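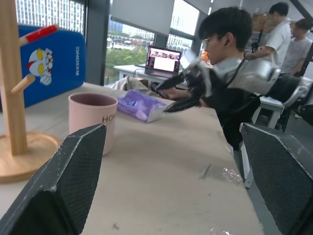 **Pristurix wrist camera kit: what you get**

Skinner has put its Pristurix kit on general sale this February, and several readers have asked whether it suits a small lab. We have had one on a two-arm setup for long enough to say something useful.

The kit is a small camera, a bracket that clamps at the wrist, a cable and a license for the Bravomeo recording software. It costs $378 per arm. A two-arm bundle saves you the second license but nothing on the hardware.

Fitting it is easy if your wrist flange matches one of the 2 hole patterns Skinner supports. Ours did. The bracket holds the camera low, so both fingers stay in view along with the table between them. With the gripper open you can see a cup or a mug tree between the fingertips, and most of the room behind. Close work is where the low mount costs you something -- a fingertip will cover part of whatever is standing behind it, and you need the second arm's camera to fill in.

Fast moves of the other arm come out blurred at the default exposure. Shortening the exposure helps, but then the picture gets dark on the side away from the windows. We left it at the default and slowed the arm.

Bravomeo records both cameras to one file and keeps them in step. It ran without a dropped file over 192 recordings of simple tabletop tasks: hanging cups, picking up tissue packets, moving things from one side to the other. Thin, shiny items such as clear film were the hardest to make out on playback. Export is slow, and the file names can't be changed until after export.

The cable is too short. Skinner sells a longer one, or you can use your own if the plug is a straight one. Angled plugs hit the bracket.

Orders go through Skoltolitz, who also handle returns. Brackets for other wrists are made to order and add 2 weeks. The license covers one computer -- moving it to another means an email to support, and ours was answered the next morning.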